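파라노 명상문헌 읽기 사업 중간 경과 보고

수신: 비타우 재단 지원사업 담당자님
작성일: 2022년 2월 27일

안녕하세요. 지난 11월에 첫 모임을 연 뒤로 겨울을 꼬박 책상 앞에서 보냈습니다. 이번 보고에는 그동안의 번역, 낭독 모임, 소책자 제작 상황과 남은 기간의 계획을 담았습니다. 먼저 말씀드리자면, 저희는 지금 이 일이 무척 즐겁습니다!

1. 번역 진행

드루나산스 필사본은 침묵 기도와 호흡에 관한 짧은 글 308편을 모은 문헌입니다. 신청서에는 이 가운데 60편을 우리말로 옮기겠다고 적었는데, 현재 60편 모두 초벌 번역을 마쳤습니다. 한 편이 서너 줄로 끝나는 것도 있고 두 쪽을 넘기는 것도 있어서 편수만으로는 작업량이 잘 드러나지 않습니다. 가장 긴 글은 '안쪽 방의 등불'이라는 제목이 붙은 글로, 이 한 편에만 두 주가 걸렸습니다.

번역하면서 제일 오래 붙들고 있던 말은 '고요'였습니다. 원문에는 고요를 가리키는 낱말이 셋이나 나옵니다. 하나는 소리가 없는 상태, 하나는 마음이 가라앉은 상태, 나머지 하나는 기다림에 더 가깝습니다. 처음에는 모두 '고요'로 옮겼다가 낭독 모임에서 뜻이 뭉개진다는 의견을 듣고 '적막', '고요', '머무름'으로 나누었습니다. '머무름'은 아직도 의견이 갈립니다. 저는 꽤 마음에 드는데, 한자어가 더 낫다는 분도 계셔서 교정본에서 한 번 더 검토하려고 합니다.

2. 낭독 모임

격주 저녁 모임은 계획대로 이어 가고 있습니다. 정원은 30명으로 잡았고 접수를 시작한 주에 모두 찼습니다. 대기 신청을 하신 분들께는 낭독 원고를 전자우편으로 보내 드리고 있습니다. 모임은 짧은 침묵으로 시작해서 글 한 편을 두 번 읽고, 다시 침묵한 뒤 이야기를 나누는 순서입니다. 처음에는 침묵을 10분으로 했는데 처음 오신 분들이 힘들어하셔서 앞쪽은 5분으로 줄였습니다. 뒤쪽 10분은 그대로 두었고, 요즘은 오히려 더 늘리자는 말씀도 나옵니다. 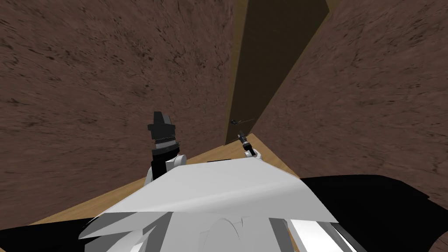

참가자 구성도 생각보다 다양합니다. 좌선을 오래 하신 분, 성당에서 관상 기도를 배우신 분, 종교는 없지만 잠을 잘 못 자서 오셨다는 분이 한자리에 앉습니다. 같은 구절을 놓고 서로 다른 전통의 말로 풀어내는 시간이 이 모임에서 가장 활기찬 대목이고, 저도 매번 공책을 한가득 채워서 돌아옵니다. 지난달에는 '숨은 빌려 온 것'이라는 구절 하나로 모임 시간을 다 썼습니다. 원래 읽으려던 다음 글은 그대로 미루었습니다.

온라인 참여는 아직 숙제입니다. 침묵하는 동안 프로그램이 작은 소리를 잡음으로 처리해 버려서, 종소리가 한쪽에서는 들리고 한쪽에서는 들리지 않는 일이 있었습니다. 설정을 바꾼 뒤로 나아졌지만 완전하지는 않습니다. 당분간은 진행자가 화면에 글자로도 시작과 끝을 알리기로 했습니다.

3. 소책자와 해설

소책자 본문 편집은 하워스 인쇄소와 협의하고 있습니다. 발행 부수는 3,000부로 확정했고, 지역 도서관과 명상 공간에 무료로 비치할 예정입니다. 판형은 외투 주머니에 들어가는 크기로 정했습니다. 종이는 견본 두 가지를 받아 보았는데, 뒷면 글씨가 덜 비치는 쪽을 골랐습니다. 종이값이 올라 인쇄비가 예산보다 조금 늘어날 것 같지만, 표지를 두 가지 색으로 줄이면 항목 안에서 맞출 수 있습니다.

해설은 글마다 짧게 붙입니다. 신청서에서는 뒤에 한꺼번에 싣겠다고 했으나, 낭독 모임에서 시험본을 써 보니 책장을 앞뒤로 넘기느라 흐름이 끊긴다고들 하셨습니다. 그래서 각 글 바로 아래에 작은 글씨로 넣는 방식으로 바꾸었습니다. 쪽수는 조금 늘어납니다. 이 변경에 대해서는 별도 승인이 필요한지 알려 주시면 서식에 맞추어 다시 제출하겠습니다.

4. 예산 집행

번역료와 모임 공간 사용료는 계획대로 집행했습니다. 다과비는 방역 지침 때문에 거의 쓰지 못했고, 남은 금액을 원고 발송과 음향 장비 대여로 옮기고 싶습니다. 항목별 내역과 영수증 사본은 붙임 문서로 보내 드립니다.

5. 남은 기간의 계획

봄에는 교정에 집중합니다. 원문 대조를 한 차례 더 하고, 그다음 소리 내어 읽으면서 입에 걸리는 문장을 고칩니다. 눈으로 볼 때는 멀쩡하던 문장이 읽으면 덜컥거리는 일이 정말 많아서, 이 과정에 시간을 넉넉히 잡았습니다. 소책자가 나오면 하루짜리 공개 낭독회를 열려고 합니다. 장소는 파라노 강당을 먼저 알아보고 있으며, 확정되는 대로 일정을 보내 드리겠습니다. 재단에서도 꼭 오셔서 함께 읽어 주시면 좋겠습니다.

붙임: 예산 집행 내역, 번역 견본 다섯 편, 참가자 소감 모음

파라노 명상문헌 읽기모임 드림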